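Faux flowers that look fabulous all year

I love artificial flowers! They cheer up a dull hallway in January, they never drop petals on the carpet, and you can change the whole arrangement whenever the mood takes you.

Start with the stems. They come out of the packet squashed, so spend 5 minutes bending the leaves outwards and fluffing the petals with your fingers. Mine were from the Zelleck shop in Jurnton, and a quick blast with a cool hairdryer got the creases out beautifully.

Dust is the big enemy. Put the heads in a pillowcase with a cupful of salt, shake gently, and you'll be amazed at the colour that comes back – I do mine every June.

Next, the vase. Clear or tinted glass shows everything inside it, so check the length before you cut anything. Hold the stem against the outside first, then lower it in at a slant and let the tip rest against the glass. 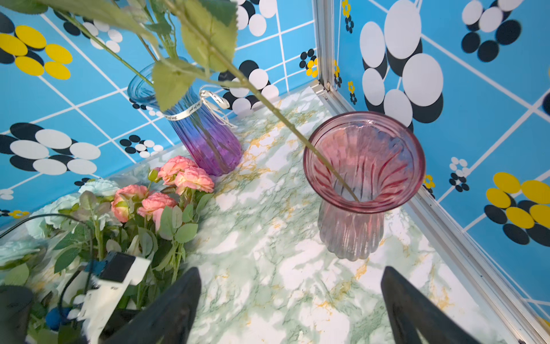

Page last changed: Apr 19, 2023

Ribbed glass is my favourite, especially when one colour melts into another like the pink and the blue-purple. A cream satin ribbon round the neck is such an easy extra! Tie the bow a bit loose and leave the ends trailing. Pinkish roses would look gorgeous in either one, with plenty of green leaves spilling over the rim.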